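Towel and Mug Station: Gallery

Notes and pictures from the tabletop where we work on folding cloths and setting out mugs. The task sheet is short: one cloth, flattened and folded to a square, then mugs placed in a row with the handles all pointing the same way. The procedure was written by Carla Sleiman and revised in August by Nisreen Hamdan. Revision 2 dropped the ironing step and set the cloth weight at 700 grams per square meter, dry. Heavier cloth holds a crease better but springs open at the corners if the first fold is off center. The log holds 2,554 folds, filed under the project name Istusen.

1. Cloth in a heap

A fold is only as good as the flattening before it. Blue cloth bunched up toward the far side of the table, with ridges along the top. From a heap like this the method is to find one corner, lift, find the next corner along the same edge, and lay the cloth down away from the body. Shaking is allowed. Pulling on a ridge is not, as it tightens the layers underneath.

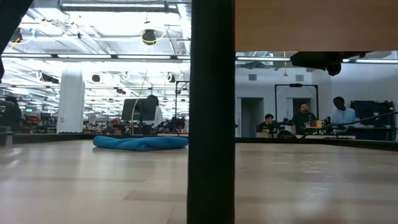
Munther Nimri: I would start from the hem instead of the corner. On terry cloth the hem is stiffer than the rest and you can feel it through two layers. Corners get tucked under and you waste time looking for them.

The hem method was added to the sheet as an alternate. It is slower on thin cloth, where the hem and the body feel nearly the same.

2. Square fold and mugs

Blue cloth in a roughly square shape, turned at an angle to the table, with a small loop or tab at one corner. The sheet calls for edges parallel to the table, so this angle would be marked down for alignment and passed for shape. Three mugs on the light wooden board, in a row, handles toward the near edge. Mug spacing is set at 40 mm between rims, checked with a spacer block. Butcher-block top, strips running left to right, which gives a usable straight line for squaring up a fold.

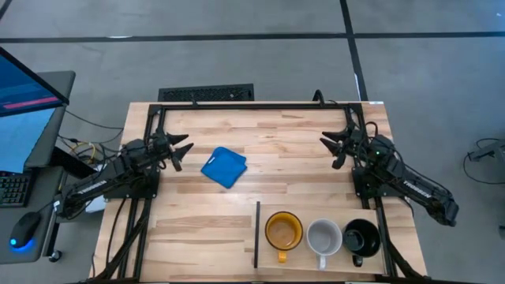
Does the loop go on the inside or the outside of the fold?

Outside, at a corner. A loop folded inside leaves a lump, and the top layer will not lie flat over it.

Corrections to the captions go to Suha Hattar by Tuesday.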